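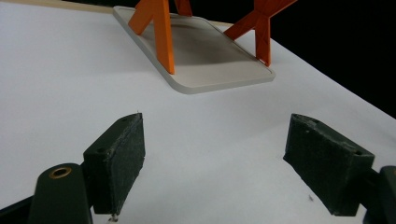 Slide 1: Looking after the hand-held gripper

Home Talks Workshop Parts Contact
Filed under: Bench Notes / Upkeep
Search this site Go

Speaker notes, 12th May, Rorton meeting room. Twenty minutes, then questions.

Start with the setup. One station, one white tabletop, one gripper that a person holds and works by hand. The job is to bring the fingers to the gray tray and handle the orange supports that stand on it. We record each pass, and the arm at Moura copies it later. If the fingers are out of line here, the arm learns the wrong grip there.

Point out the two pads. Dark, textured, facing each other across the gap. The top edge of the right one is slightly worn and chipped. Ask the room who would change it. Most people say yes. I would leave it for now, because the wear is along the top and the gripping face is what does the work.

Slide 2: Daily check

Open the gripper all the way and set it down on the table. Look straight down at the gap. The two faces should mirror each other. If one leans in more than the other, stop and go to slide 4.

Wipe the table. There is a tiny pale speck below the left pad and a dark one by the right. Small stuff like this gets picked up by the pads and ends up pressed into the face. Dry cloth first. No solvent near the pads.

Run a thumb over each face. You are feeling for hard spots.

Slide 3: Changing a pad

We change pads every 39 shifts, or sooner if a face goes smooth. Kultero ran theirs to 78 and had supports slipping by the end. I don't recommend it.

Steps, read slowly:
Lock the gripper open.
Back out the screws a little at a time.
Lift the pad off and clean the seat behind it.
Fit the new pad with the screws finger tight.
Close on the flat gauge, then tighten.
Open and close 10 times and check the screws again.

Change both pads together. A new pad against an old one pulls the part to one side — we spent most of December working that out at Sostness.

Slide 4: When the fingers don't line up

Check the finger mounts before you blame the pads. The left one has a brass-colored ring in the top. Look for dirt in the hole and for any play between ring and mount. If you can rock the ring with a fingernail, the mount goes back to the shop. Do not glue it. Two have come back to us glued and both were scrap.

After any work on a mount, do 10 trial grips on a spare support before you record anything. Write the result in the station log, including the bad ones.

Slide 5: Tray position

Short slide. Keep the tray well back from the gripper's rest spot so there is room to come in open. Check that it sits flat and that the supports are standing square on it before you start a run.

Questions. Someone will ask about softer pads. We have a set on order and no results yet.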